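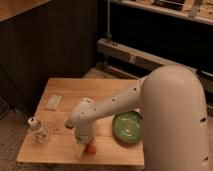
How early should you set up the microphones for a community awards night?
Have everything plugged in and tested two hours before the doors open, so there's still time to swap a cable or move a speaker without guests watching.

I've run sound for a lot of halls and clubrooms now, and I still love that first moment when a voice comes out of the speakers clean and clear! You don't need a truckload of gear for it either. A pair of powered speakers, a small mixer, two microphones and a bit of patience will cover most dinners and prize nights.

Start with the speakers

Put them on stands, one each side of the stage, and get them forward of wherever people will be talking. This matters more than anything you'll do on the mixer. A microphone standing behind the speakers hears very little of them, and a microphone in front of them hears everything and starts to howl.

Raise the stands until the horns are above the heads of a seated crowd, then angle each speaker slightly in towards the middle of the room. Spread the legs wide and tape the cables down flat, all the way to the wall.
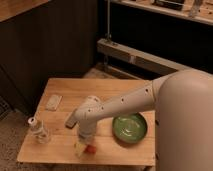 Work out your layout before the cables come out.

Set your levels

Turn the speakers off first. Switch on the mixer with every fader down, then the speakers last. At the end of the night you go the other way: speakers off, then mixer. It saves everybody from that awful thump.

Now plug in the first microphone and get a friend to talk into it at the volume they'd use for a real speech. (Don't let them whisper "check, check". Have them read the menu out loud!) Bring the gain up until the meter sits comfortably in the green with the odd flick of yellow, then raise the fader until the back row can hear.

Switch in the low-cut filter if your mixer has one. It takes out handling noise and the boom you get when someone leans in close.
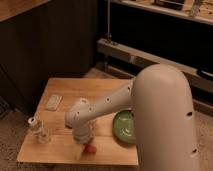

Once the first microphone sounds good, do the second one the same way, then open both together. If you hear a ring starting, pull the fader back a touch and walk the room again. At the Brollia dinner last November we had 60 guests under a low tin ceiling, and dropping the treble a little on the lectern mic fixed a ring that had been driving me up the wall.

Wireless microphones

Fresh batteries, every time. Put them in just before the guests arrive and keep 4 spares in your pocket. Keep the receiver up high where it can see the stage, and give each mic its own channel. Walk every spot the presenter might wander to, including down between the tables, and listen for dropouts.

Show your presenters how to hold the thing, too. A hand's width from the mouth, pointed at the mouth, and no cupping the grille.

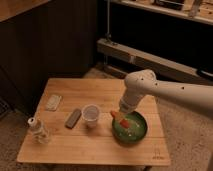 Mwanaisha Makori wrote in to ask what to do when the presenter is very softly spoken and turning up only brings on the howl. Try a headset, Mwanaisha! The microphone stays close to the mouth wherever they look, so you can run it with far less gain. If you can't get hold of one, bring the lectern mic up closer and move the speakers further forward.

Leave the music playing quietly while people find their seats, fade it slowly, and open the presenter's mic just before they step up.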